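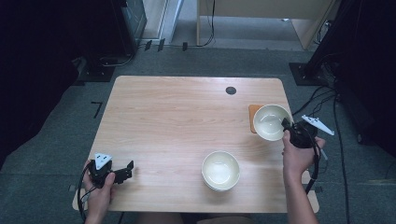
Do written rules for demonstration recording do any good, or is everyone just copying everyone else's checklist?

Posted in Robots and Automation > Rules and Good Practice
Asked by halfturn_back

I've been put in charge of writing the house rules for hand-held gripper recording at a small outfit. We do tabletop work, mostly dishes: bowls onto coasters, bowls off coasters, bowl into bowl, that sort of thing. One person seated, a gripper in each hand, a camera at the head, and a target of 700 usable episodes per task before anyone is allowed to train on it.

My boss handed me a document called the Standow guide, which came to us from a previous client, and told me to "adapt" it. It runs to a great many pages. Most of it reads like somebody wrote down what they happened to do on a good day and then put the word "must" in front of it. Samples:

The operator must begin each episode with both grippers open and above the table.
The operator must not pause for longer than two seconds.
Marker plates must be visible at all times.
The work surface must be free of features not relevant to the task.
Failed grasps must be discarded.

I have problems with nearly all of these. Our table has a cable hole in it. Is that a feature? Marker plates visible at all times to what, exactly? The plate on the left gripper is visible to the head camera until the operator reaches across, and then it's behind a wrist. And I don't see why a failed grasp followed by a good recovery should go in the trash when the finished robot is going to miss grasps all day long.

So what I'm asking is whether any of this has a basis. Is there a proper standard I should be pointing at? I know there are real safety standards for industrial arms, but we have no arm in the recording room, just a person in a chair with two grippers on cables. If there isn't one, which rules would you keep, and how do you write them so that operators follow them when I'm out of the room?

Please don't just tell me "consistency is key." I've had that from three people already.

gravel_and_tape

Consistency is important, sorry. If you change the rules halfway through then the first half of your data is different from the second half, and you can't mix them. We use Ino for logging and it has a template for this. Just use the template.

Also I would cover the cable hole with tape. It costs nothing.

 halfturn_back
 Consistent with what, though? And if I tape over the hole, the robot gets a table with tape on it, and then one day it gets a table with a hole.

 gravel_and_tape
 It has worked for us.

 oddlot_bench
 Worked compared to what? Did you ever record a set without the tape?

 gravel_and_tape
 No, why would we.

oddlot_bench

I've written two of these rulebooks and thrown one away, so take this with whatever salt you like.

As far as I know there is no standard that covers what you're doing. Your safety people may have opinions about the chair, the cables and how long someone can sit there squeezing triggers, and you should listen to them. Nobody has agreed on what a good demonstration is, though, and I get suspicious when a vendor tells me their format is "the standard." We got that line from Brimoso, in writing. When I asked whose standard, the reply was a link to their own help pages.

What I do now is make every rule name the thing that breaks if you ignore it. If the author can't name it, the rule comes out. My first rulebook lost well over half its length that way and the recordings were no worse that I could measure. Taking your samples in order:

Both grippers open and above the table at the start. Keep it, but say why. Your software has to find where an episode begins, and the width reading needs a known starting value. "Open" should be the full stop of the gripper, checked on the width readout, because people's idea of open shrinks over an afternoon. I'd also have the start pose vary in position within reason. If the hands always start over the same two front corners of the table you may be teaching it the corners.

No pauses over two seconds. Cut it or loosen it. I've never seen where the two seconds comes from. Long idle stretches do hurt some training methods, but they can be trimmed afterward by a script, and the rule makes people rush. A rushed hand grabs a bowl by whatever part of the rim is closest and tips it. Then you have a whole set of tipped bowls, and a policy that tips bowls, and a meeting about it.

Marker plates visible at all times. As written nobody can obey it, so nobody will, and after that they'll treat the rest of the page the same way. Find out from whoever does your tracking how long a plate can be hidden before the position estimate drifts too far. Write that number down. Then have the checking script reject the episode automatically. An operator with both hands full can't judge what a camera can see and shouldn't be asked to.

Surface free of features. I'm with you on this one. A hole for cables is part of a table. What matters is that you know what was on the surface and that it doesn't line up by accident with the task. If the coaster always sits the same distance from the hole, you've built a landmark. Move the coaster, or turn the table.

Failed grasps discarded. Label them, don't discard them. This one makes me cross. You want three labels: clean, recovered, failed. Keep all three on disk and let the person training decide. Your 700 can still be a count of clean ones if your boss is attached to the number. I'd ask where 700 comes from too, while you're at it.

Then there are the rules I'd add that the long guides tend to skip:

Cables. Both hand-held grippers trail one, and they pull. If the slack on one side is shorter, that hand learns a different path and the operator won't notice. Check the slack on both sides with arms fully stretched over the table, before the first episode and after any break. Tape or tie the bundle on the floor where feet and chair legs can't get to it.

Mark the floor. Small pieces of tape where the table goes, done once, photographed, and a line in the log whenever the table moves. It's dull and it has saved me more re-recording than anything in software.

Plates and brackets. Anything that sticks out from the gripper will get knocked on something. A plate that has shifted a few degrees looks fine to a person and ruins the numbers. Put a reference check at the start of each block, gripper in a fixed stand, and compare with the last one. We do it every 20 episodes. I can't defend 20 except that it's about as many as we're willing to lose.

What the camera sees that isn't the task. Laps, sleeves, the other side of the room. I wouldn't make rules about these beyond no loose cuffs near the fingers. I would make sure you have more than one sleeve color and more than one person in the set. A tidy room recorded a thousand times is still one room.

On getting people to follow it: one page, taped up where the operator can read it sitting down. Anything a script can check goes in the script and comes off the page. Ours has six lines left on it.

 halfturn_back
 This is much more useful than the guide. Two follow-ups. Do you let operators choose which part of the rim to grab? The guide says "a consistent location" and doesn't say where. And did the six-line page survive contact with a client?

 oddlot_bench
 Let them choose, within what the robot's gripper can reach. If everyone grabs the near edge it'll be helpless with a bowl it has to approach from the other side. Give each operator a loose quota for different sides and check it at the end of the block.

 Client: mostly. They wanted more pages. We gave them the script's settings file as an appendix and that seemed to satisfy whoever was weighing it.

 passing_torque
 "The recordings were no worse that I could measure" is doing a lot of work there. How did you measure?

 oddlot_bench
 Fair. Rejection rate from the script, and success on the real robot across two tasks. It was a small comparison and different people did the recording before and after. I wouldn't publish it.

passing_torque

I'll argue the other side a bit, having been on the receiving end of the data.

I train on sets that other people record. Last year we took in 2000 episodes from a shop called Sibiya and 1000 from somewhere else, same task on paper. The Sibiya people had a fussy rulebook, much like your Standow thing, full of musts. I thought it was silly. The other shop had hardly any rules and a very relaxed attitude about it.

The fussy set was easier to use. I don't believe that's because their two-second rule or whatever is right. I think it's because when something was strange in the data I could go to the rulebook and work out why. The loose set had a stretch where every bowl was put down slightly to the left of the coaster, and when I asked, they couldn't tell me whether it was the operator, the tracking or the table. We dropped that whole stretch.

So I'd be careful about cutting a rule just because the author can't name what it prevents. Sometimes the author is gone and the reason was a good one. Move it to a second document marked "reason unknown," follow it for one block, drop it for the next, and compare. That takes a morning or so. Most of them will turn out to be superstition, I agree with the answer above about that.

Where I disagree more strongly is the table. Varying everything sounds great, but if you vary the coaster, the table angle, the sleeves and the person all at once, and the policy fails, you have learned nothing about why. Write down a plan for what changes when. It can be four lines in a spreadsheet.

And please put a version number on the rules and store it with each episode. I would trade every other rule in the guide for that one. Ino will let you add a custom field for it, though it's buried in the export settings, and when I last used it the field came out blank unless you filled it in before the session started.

 gravel_and_tape
 The template already has a version field.

 passing_torque
 It has the version of the template. I mean the version of your rules.

 gravel_and_tape
 OK, I just checked and you're right. Ours says 1 on everything.

 halfturn_back
 Going with a one-page sheet, a script, a "reason unknown" list and a version number on every episode. The two-second rule is the first thing on the unknown list. I asked my boss where 700 came from and he said it was in the guide. I've looked through the guide twice and can't find it.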